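Projects > Workplace Automation > Denel Table-Clearing Set > README

We use cookies to remember your language setting and to count visits. By staying on this page you accept them. Settings | Accept

# Denel Table-Clearing Set: README and Data Card

Maintainer: Ayuba Aidoo, Plikico
Last revised: October 17, 2020

## Summary

The Denel set contains simulated scenes and task instructions for clearing and resetting shared dining tables. It was prepared by Plikico for the staff kitchens at Marinho, where automated table clearing is being introduced at two sites. The scenes are used to develop and test the clearing software before it is run on site.

This card is addressed to developers and also to kitchen staff, who asked in March for a written account of what the system is being taught to do.

## Contents

- 28 room layouts, each with a dining table, seating, and a kitchen area
- Rendered still views for each layout
- Task instructions in plain English, such as "move the fork next to the knife" or "leave the bread where it is"
- A list of objects the system must not lift without approval from the attendant on duty

All views are computer-rendered. No employee was recorded for this set, and no personal data is stored in it.

## What changes for staff

Marinho employs kitchen attendants whose shift has included clearing tables after each meal period. Under the current plan, the system takes over the first pass: collecting utensils and moving light cookware to the counter. Attendants keep responsibility for food, for anything sharp, and for the final check of the room.

Plikico and Marinho have agreed on the following terms for the trial:

- No position is removed during the trial period.
- Each attendant receives two paid training sessions.
- An attendant may stop the system at any time and does not have to give a reason.
- Stops are logged by site and hour. Names are not recorded.

Several attendants objected to an early version of the instructions in which leftover food was treated as waste. At most sites, uncut bread and whole fruit are set aside for the afternoon break. The instructions were rewritten — food now stays on the table until a person decides — and the older wording should not be used.

## Intended use

The set is suitable for testing object selection, the order of clearing, and safe handling of knives and long-handled pots. It is not suitable for measuring the work speed of staff, and the license does not permit that use. Requests to combine it with shift records will be declined.

## Known limits

Surfaces are cleaner and lighting is more even than in a working kitchen. Liquids and crumbs are not modeled. Scenes do not include people, so the set offers no evidence on how the system behaves when someone reaches across the table.

## Contact

Corrections should be sent to the maintainer through the project page. Kitchen staff may also pass comments to their site supervisor, who forwards them unedited.

## Sample view

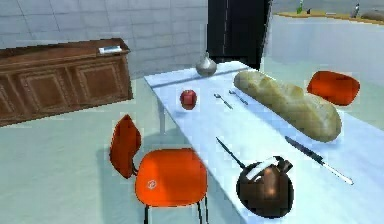
Sample render: dining table with baguette, apple, utensils, and long-handled pot before clearing.

Related items

Brivness Tray Return Set: README
Attendant Training Outline, Marinho Sites
Denel Change Log
Notes on Stop Requests and Logging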